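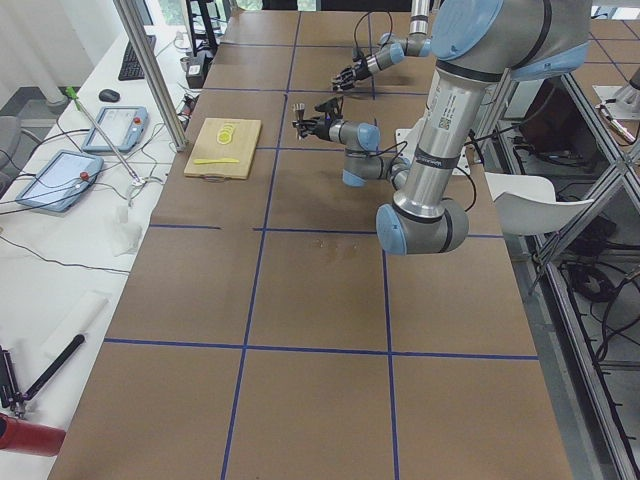 Vacancies > Kitchen & Workshop > Part time

Table prep assistants wanted, two posts, Ninstead

Posted 20/02/2026 by Begoñe Herrero

Two people needed, quickly please. Table prep, food prep, clearing down. Part time, daytime, at our prep room on the Figueroa side of Ninstead (old print works, green door, ring twice). Paid by the day. Start as soon as we can get you in.

Sorry for the short notice, we lost one person to a college course and one to Portugal, in the same fortnight.

Who we are. Eveck. Small outfit, we run the Wiretti food tables: basic knife work and food handling for people who haven't done much of either. Adults mostly. Some coming back to cooking after an illness, some who've never lived on their own before, some who just want to stop being frightened of an onion. They stand at a table, they have their own section of it, there's a board and a knife and something to cut. That's the course. Deolinda Bastos teaches it, I do everything that has a form attached.

What you'd be doing. Mostly tables. Paper down, tape down, boards out, fruit and veg ready, then the whole lot off again at the end. It sounds like nothing and it takes ages if you do it badly.

In a bit more detail, in no order:

Papering. Brown paper over the whole long tabletop, tan side up, pulled tight. No wrinkles where a board is going to sit. A fresh sheet when the old one's had it, and please look at it properly before you decide it hasn't. Small shiny spot in the middle like the one on ours at the top of the page, go and check it. Could be anything. Wipe, look again, then decide.

Taping. Blue tape, long strips one way and long strips the other, so you end up with a grid of squares and oblongs. Everyone works inside their own lines. More on this further down because it is the bit people get wrong.

Boards. Wooden ones, the pale ones with the little metal loop on the end. Washed by hand, dried standing up, never ever in the dishwasher. We've had two warp and I'm still cross.

Knives. Plastic for the first weeks. Yellow is the one you'll see most. They do cut, a lemon is fine, a tomato is fine if the tomato is any good. Metal knives come out later in the course and only Deolinda hands them out. You would not be expected to.

Fruit and veg. Lemons, a lot of lemons. Deolinda starts every course on lemon slices as they're firm, they sit still, and you can see straight away if you've gone wonky. You'd be cutting the sample stack for the board. Thin, fanned out a bit, knife laid down flat underneath. Cucumber after that, then mushrooms, then onions when they're ready for it. You don't have to be a chef. You do have to be able to cut a thin slice and then cut another one that looks like it.

Clearing down. Tape up first, then paper. Other way round and you tear it and then you're picking blue bits off the tabletop with a thumbnail till home time. Food waste in the caddy, brown paper folded and out to the yard if it's clean enough, general waste if not. Sweep. Boards washed. Lights.

Shopping now and again. The greengrocer on the corner has our account, you'd carry the box back. It's heavy on cucumber weeks.
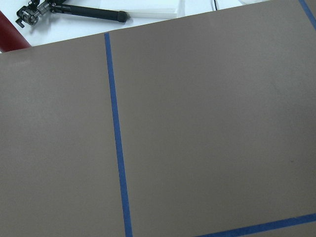

Taping is what I'll be looking at on your trial day, so read this. Lines go down before anything is put out, and I want them straight from one edge right to the other, no lumps, no torn ends flapping. Start at the far edge, unroll towards yourself, keep it low, press as you go with the side of your hand and not with your fingertips. The long blue strip running down the brown in the photo is what I mean by clean edges, and the big section to the right of it has nothing set out in it, and that's how a section should look when you call Deolinda over to check. She'll check every one. She's nice about it. If a line's off, lift it and do it again, tape is cheap. Don't patch a short strip with another little strip, it catches on sleeves.

If you've done any decorating, masking up skirting boards and so on, say so in your message. Same for picture framing, pattern cutting, laying lino. Anything where you had to get a line right and couldn't rub it out. It counts here more than restaurant work does.

Who it would suit. Tidy people. Early people. People who can be in a room with nervous beginners and not take over. You'll see somebody sawing away at a lemon with the knife upside down and you have to let Deolinda deal with it, which is harder than it sounds, I can't do it myself and that's partly why I do the forms. If someone asks you for a cloth, give them a cloth. If someone drops half a cucumber on the floor, pick it up, bin it, get them another, carry on. No fuss made.

You'd be on your feet most of the day. There is a stool but it's usually got a coat on it. Some lifting (the paper comes on a big roll, the veg boxes, see above). If lifting's a problem but the rest sounds like you, still write, we can split the jobs between the two posts and we've done it before.

Citrus. If you've got a citrus allergy or bad eczema on your hands this may not be the job, it gets into everything. Gloves are provided but they only do so much.

What we need from you:
basic food hygiene certificate, or willing to do the online one, we pay
references, any two, one can be a neighbour or a landlord if you've not worked lately
right to work in the UK, bring the document on your trial day and I'll copy it
closed shoes, hair tied back, no rings with stones

No CV needed. If you have one fine, send it, but I'd much rather have a few lines about what you've done with your hands.

Pay. £200 for a full day, half that for a half day, and the trial day is paid at the full rate whether or not we take you on. Paid within 7 days, into the bank, not cash, please don't ask. Travel inside Ninstead isn't covered, sorry. Lunch is. It is usually soup and whatever got cut up the day before, so have opinions about cucumber.

Hours. Full days mostly, finishing in time for the school run, a few half days. We shut in August. The busy stretch is November when we run extra tables for the hospital discharge people, and I'd want both of you about for that, so if you already know you're away then tell me now and not in October. Rest of the year we can swap things round. You'd have the dates a good month ahead, pinned up by the sink and emailed.

Getting here. Bus stops outside the print works. Bikes can come in to the corridor. Parking is awful, don't.

Access. Ground floor, level all the way from the yard door, the street door has a step. The accessible toilet is down the corridor on the left. The main table is a fixed height at the moment, we have one lower one as well and it gets papered and taped exactly like the big one.

Things people asked last time so I'll put them here. Yes you can apply with a friend, no I can't promise to take both. Yes you can take leftover lemons home, please do. No it isn't a way in to teaching the course, or not a quick one, though Deolinda did start by washing boards for somebody else so who knows. No uniform, apron provided, they're navy and they shrink. Yes left handed is fine, we've got left handed participants and it would be useful to have someone about who knows what it's like. Radio allowed during set-up, off when people come in.

How to apply. Write to me, Begoñe, through the message form on this page. Put TABLE PREP at the top so I can find it. Tell me which days you can't do, anything you've done that's neat and fiddly, and whether you'd want full days, halfs or don't mind. Phone calls if you can't do forms, ask for me or leave a message with Deolinda and spell your name out slowly, the line's dreadful.

I'll answer everyone, might be short. Trial days will go to people as they come in, I'm not waiting for a closing date, when both posts are filled I'll take the ad down. On the trial you'd paper and tape one table, cut one lemon for the board, stay through a session and then help clear. Deolinda and me will have a chat with you after over a cup of tea. You'll hear from us by the next morning.

If you've applied before and didn't get it, do write again. Last time we had only the one post and there were several of you I'd have liked.

Edit: a few people have asked if the posts are still open. Yes, both. Also the message form wasn't sending on phones for a while, it should be now, so if you wrote and got nothing back from me please send it agian.

Last updated 2 days after posting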